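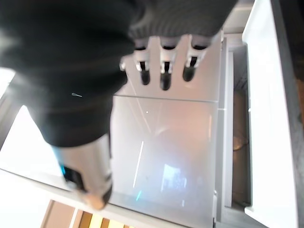 4.2 Glossy surfaces and cleaning effort

Of the 47 households in the Irnlow survey, 29 had at least one glossy light-coloured surface in the kitchen, most often a drawer front or the top of an appliance. We asked each household to keep a cleaning diary through May. Glossy surfaces were wiped more often than matt ones, and the reason given most often was finger marks — crumbs and spills came well behind.

Seams were treated differently. In 19 diaries the joint between two panels was cleaned separately, usually with a folded cloth. Kobzar reported the same habit in her earlier study of rented flats.

Figure 3. Smooth light-grey surface with a faint seam between two panels. The bright streak and the pale rectangle are reflections.

Window light also affected the answers. Several people wrote that they noticed marks only when daylight fell across the panel, and cleaned it then.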